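Vorratsschrank ordnen und Trockenware richtig lagern

Wer Nudeln, Reis, Algen, Trockenpilze und Knabberzeug in einem einzigen Fach stapelt, kauft vieles doppelt. Mit der folgenden Einteilung ist der Schrank an einem Freitagnachmittag fertig und bleibt es meist auch.

Schritt 1: Ausräumen
Alles kommt heraus, auch die Päckchen ganz hinten. Die Böden mit lauwarmem Wasser und einem Schuss Essig auswischen und gut trocknen lassen. In den Ecken und Bohrlöchern auf feine Gespinste achten, sie deuten auf Lebensmittelmotten hin.

Schritt 2: Sortieren
Zuerst nach Haltbarkeit, dann nach Art. Offene Packungen bilden eine eigene Gruppe und werden als Erstes verbraucht.
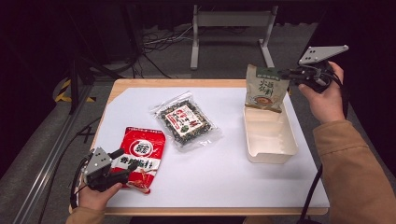 Bei importierter Ware steht das Datum oft in der Reihenfolge Jahr, Monat, Tag. Am besten schreibt man es mit einem wasserfesten Stift noch einmal groß auf ein Stück Kreppband. Ist das Mindesthaltbarkeitsdatum überschritten, heißt das noch nicht, dass die Ware verdorben ist — ansehen, riechen, dann entscheiden.

Schritt 3: Umfüllen oder im Beutel lassen
Mehl, Grieß und Haferflocken gehören in Gläser mit Gummidichtung. Getrocknete Algen und Pilze ziehen schnell Feuchtigkeit und bleiben bis zum Gebrauch verschlossen. Nach dem Öffnen die Luft herausdrücken, den Rand zweimal umschlagen und mit einer Klammer sichern. Kleine Mengen bis 100 g passen gut in Schraubgläser.

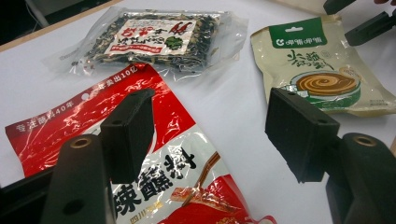

Schritt 4: Einräumen
Neues nach hinten, Älteres nach vorn. Schwere Gläser stehen unten, leichte Beutel senkrecht in einer flachen Kiste, damit man sie wie Karteikarten durchblättern kann. Bei einem 40 cm tiefen Boden reichen zwei Kisten hintereinander. Neben Herd und Geschirrspüler ist es für Trockenware zu warm und zu feucht.

Schritt 5: Liste führen
Ein Zettel an der Innenseite der Tür genügt. Was aufgebraucht ist, wird gestrichen und wandert auf den Einkaufszettel. Im August lohnt sich eine zusätzliche Kontrolle, denn bei Wärme vermehren sich Motten schneller. Befallene Packungen sofort gut verschlossen in die Tonne draußen geben.

Text: Shahab Rashti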